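Ticket 386: boiler loses pressure overnight, banging pipe behind the bathroom
Opened by: Beril Sezer
Status: Closed (watching it)

Right, I said I'd keep notes as I went, so this is me keeping notes. The Abera combi has been dropping pressure every night since we bled the radiators in May. I top it up to the line before bed and by 7 in the morning it's down near the red and sulking. Also there's a knocking noise in the wall when the heating comes on, lovely stuff.

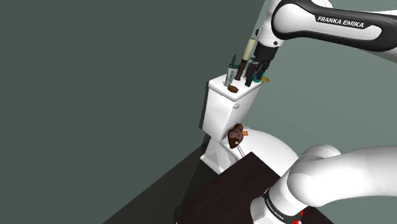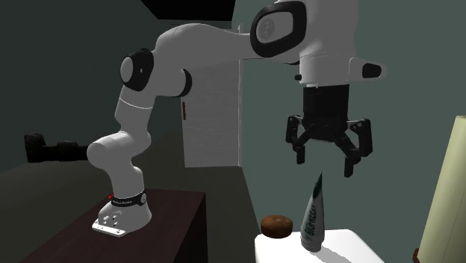

First thing I tried was the obvious one, the filling loop. Nesrin Kozan (she did our old place in Hamwood) told me on the phone to check that both valves were shut all the way, and one of them had a tiny bit of turn left in it -- so I shut it and felt very clever. Next morning, same again. Not so clever.

Second go: went round every radiator with dry kitchen roll, pressing it under the valves and the bleed screws. All fine downstairs. The one on the landing left a little brown spot on the paper! I nipped up the nut a quarter turn and put a clean sheet under it overnight. Sheet was dry, pressure still dropped, though less than before. Progress, I think?

Update: rang Sudiser about the relief valve. Firdevs there was really patient with me and said to tie a freezer bag over the end of the outside pipe and leave it till morning. Did that. 150 ml in the bag, near enough a teacup, and the system had been off since ten. So the valve was passing water all along.

Update 2: new valve fitted, paid 53 for the part and Oğuzhan Karakaya put it in while his mum Müzeyyen drank my tea. He also clipped the loose pipe under the landing boards, and the knocking has gone completely.

Pressure has held for more than a week now. I'm still looking at the gauge every time I walk past, mind. If it goes again I'll reopen this and ask about the expansion vessel, which Oğuzhan pumped up but said is getting on a bit.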